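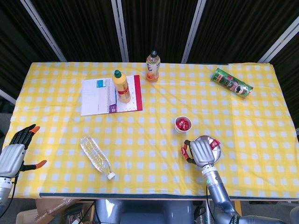 Wunelska check tablecloth in Yellow, set for a working lunch of sorts.

Wunelska Check Tablecloth
Item 1406
By Lachance Table Linens

A yellow and white gingham cloth for tables that do more than one job. The checks are small and run in straight rows, so if you put it on crooked you will know, and so will your mother-in-law. Small checks are also kinder to crumbs than a plain cloth, which shows off every one as if you had arranged them.

We like it best on a rectangular table that never quite gets cleared. Ours has an open planner on it, a yellow bottle standing on the planner, a bottle of something tea-colored, a can of chips lying down for a rest, and a white cup heaped with candies in red wrappers. The empty water bottle should go in the recycling and will, one day. The cloth makes the whole lot look like a picnic.

Available in
Yellow (shown)
Red
Navy
Green, back in stock in February

Sizes
Small, for card tables and the desk you eat at
Medium, for most kitchen tables
Large, for the table you bought when you thought you would have people over

Choosing a size
Measure the top of the table, then decide how much cloth you want hanging down. A short drop looks neat and stays out of laps. A long drop looks grander and hides what you have shoved underneath, but chairs catch on it and so do toddlers. If you are between sizes, go up. You can always fold a hem under. We have yet to hear from anyone who stretched one.

Round tables: it will fit, in the sense that it will lie on top. The corners hang lower than the sides. Some people like this.

Care
Shake it outside. Wash it cool with similar colors and hang it up while it is still damp, and you can skip the iron if your standards are anything like ours. No bleach. Get to tea and coffee early. Chocolate can wait until it sets, then scrape it off with the back of a knife before you wash.

The cloth comes folded and the creases take a day or 2 to relax. Putting heavy things on top of them helps, so a messy table is, for once, doing some work.

What customers say

"Bought it for the break room. People have started sitting down to eat, which I did not budget for." Rogelio Tan

"Brighter than I expected, and I expected yellow. I've gotten used to it. My husband says it's like having lunch on a lemon." Colleen MacDonald

"Good cloth. The large is almost too large for our table. I did measure. I measured the wrong table." Trevor Chisholm

Questions we get

Does it come with napkins?
No. The matching napkins are sold separately in packs of four under the name Erkia, for reasons that made sense at the meeting.

Will it stay put outdoors?
Not in wind. Use clips. We sell Verero clips, and so does every hardware store within driving distance of you, probably for less.

Can I write on it?
You can write on things that are on it. The checks are a little busy under a single thin sheet, so put a pad or notebook down first.

Do you sell the table?
No, and please stop asking Mélanie Morin in customer service. She would like to help and can't.

Returns
Unwashed cloths can come back within 3 weeks of delivery. We do unfold them to check. If there is gravy, we will find it, and we will write you a polite note.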